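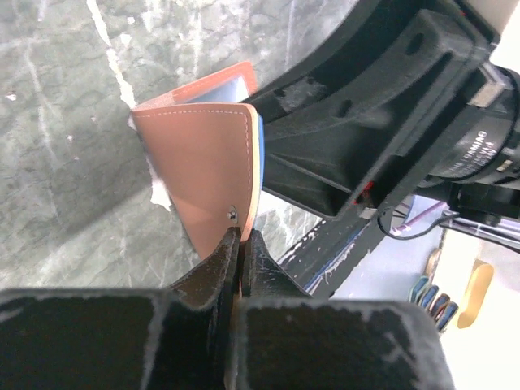

Zweiarmiges Karteneinstecken: Segmentierung, Zustandsautomat und die Frage, wem man glaubt

Stand: 16. Januar 2018

Wer eine Bimanual-Aufgabe zum ersten Mal aufsetzt, greift gern zum größten verfügbaren Werkzeug. Ein gelerntes Modell von Anfang bis Ende, Kamerabild hinein, Gelenkwinkel heraus. Ich halte davon bei Karten und Etuis wenig, jedenfalls als Einstieg. Eine Karte ist dünn, glänzt und liegt selten allein, ein Lederetui gibt nach. Wenn so ein Modell danebengreift, weiß man hinterher nur, dass es danebengegriffen hat.

Die folgende Anleitung beschreibt den Aufbau, den wir im Projekt Percombe verwenden. Er ist altmodisch, aber man kann hineinsehen. Vorausgesetzt werden zwei Arme mit Parallelgreifern, je eine Kamera am Handgelenk und ein Middleware-Stack, der Zeitstempel ernst nimmt. Unserer heißt Grerelgate, jeder andere tut es auch.

Schritt 1: Zeitstempel prüfen

Klingt banal, wird trotzdem übersprungen. Zeichnen Sie beide Handkameras und beide Gelenkzustände auf, während ein Arm langsam hin und her fährt. Vergleichen Sie dann die Bewegung im Bild mit der Bewegung im Log. Bei uns lag der Versatz zuerst bei 20 Millisekunden, und die Dokumentation des Treibers behauptete null. Glauben Sie dem Treiber nicht. Tragen Sie den gemessenen Wert in die Konfiguration ein:

camera_offset_ms: 20
sync_policy: approximate
queue_size: 6

Wer den Wert schätzt, sucht später den Fehler in der Regelung und findet ihn dort nicht.

Schritt 2: Kanten statt Objekte

Der übliche Weg wäre ein Detektor, der "Karte" ausgibt und einen Rahmen darum zieht. Für das Greifen nützt der Rahmen fast nichts. Gebraucht werden die Lage der Oberkante und die Richtung, in die die Karte kippt. Bei einem dichten Stapel sieht die Handkamera vor allem Streifen, hell und dunkel im Wechsel, und jeder Detektor, den wir probiert haben, machte daraus entweder ein einziges Objekt oder ein Dutzend falsche.

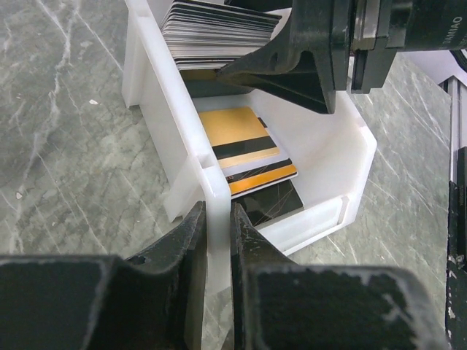 Trennen Sie deshalb zwei Fälle. Für den Stapel genügt eine Schätzung der Streifenrichtung über ein lokales Gradientenhistogramm. Für Karten, die lose im Fach liegen, suchen Sie gerade Kantenzüge und paaren sie nach Abstand und Winkel. Der Magnetstreifen stört dabei, er liefert nämlich besonders saubere Kanten an der falschen Stelle. Wir verwerfen jedes Paar, dessen Innenfläche einfarbig dunkel ist und das auf beiden Seiten dieselbe Farbe hat. Elegant finde ich das nicht. Schwarze Karten brauchen ohnehin eine eigene Regel.

Auch der zweite Greifer muss aus der Maske heraus. Rechnen Sie seine Silhouette aus der Kinematik und blähen Sie sie um 5 Pixel auf. Den Hintergrund zu lernen hat bei uns nichts gebracht: Die hellen Adern einer marmorierten Tischfläche sind für einen Kantenfilter genauso überzeugend wie ein Kartenrand.

Schritt 3: Zustandsautomat aufsetzen

Sechs Zustände reichen:

SUCHEN
ANFAHREN
GREIFEN
ÜBERGEBEN
EINSTECKEN
ABBRUCH

Entscheidend ist, dass jeder Übergang eine messbare Bedingung hat. "Greifer geschlossen" ist keine. Der Greifer meldet auch dann geschlossen, wenn er nichts hält. Nehmen Sie die Restöffnung und den Motorstrom zusammen, und lassen Sie den Übergang nur zu, wenn beide im erwarteten Bereich liegen. ABBRUCH muss aus jedem Zustand erreichbar sein und darf niemals selbst planen. Er öffnet nichts, er fährt nichts zurück, er hält an und schreibt das Log.

Für das Etui gilt eine Sonderregel: Ein Arm hält, der andere stützt oder steckt ein. Lassen Sie nie beide gleichzeitig auf Position regeln. Einer der beiden bekommt eine nachgiebige Regelung, sonst arbeiten die Arme über das Leder gegeneinander, und der Planer meldet weiterhin Erfolg.

Schritt 4: Greifpose im Kartenfach begrenzen

Die Wände des Fachs gehören als Kollisionskörper in die Planungsszene, und zwar mit ihrer echten Höhe. Ein flacher Ersatzquader spart Rechenzeit und kostet Fingerspitzen. Erlauben Sie nur Anfahrten, bei denen der Spalt zwischen den Fingern in Richtung der Kartenkanten zeigt. Der Planer bekommt 600 Millisekunden. Findet er in dieser Zeit nichts, ist meistens die Pose falsch, und mehr Zeit macht sie nicht richtiger.
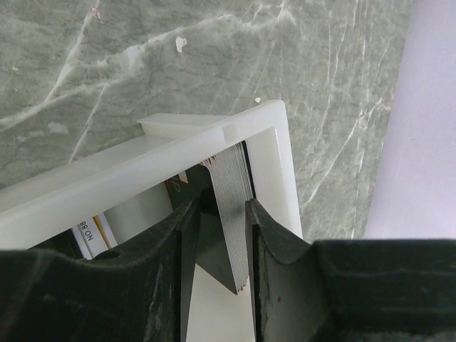 Schritt 5: Fehlversuche auswerten

Speichern Sie jeden Abbruch mit Bild, Zustand und den Messwerten des letzten Übergangs. Wir nutzen dafür ein kleines Skript namens Kaczorowski, das die Abbrüche nach Zustand sortiert und die Bilder danebenlegt. Eine Erfolgsquote gibt es absichtlich nicht aus. Eine einzelne Zahl verleitet dazu, am Schwellwert zu drehen, bis sie gefällt.

Häufen sich die Abbrüche in ANFAHREN, gehen Sie zurück zu Schritt 1. Häufen sie sich in GREIFEN, sehen Sie sich zuerst die Kantenpaare an und danach den Motorstrom. Bei EINSTECKEN habe ich keine gute Regel anzubieten. Die Öffnung eines weichen Fachs aus einer Handkamera zu schätzen, bleibt wacklig, und Veröffentlichungen, die hier glatte Kurven zeigen, lese ich inzwischen mit dem Finger auf dem Abschnitt über den Versuchsaufbau.

Die Konfigurationsdateien liegen im Zweig wunthorpe, die Schwellwerte für den Motorstrom müssen Sie an Ihren Greifern selbst messen.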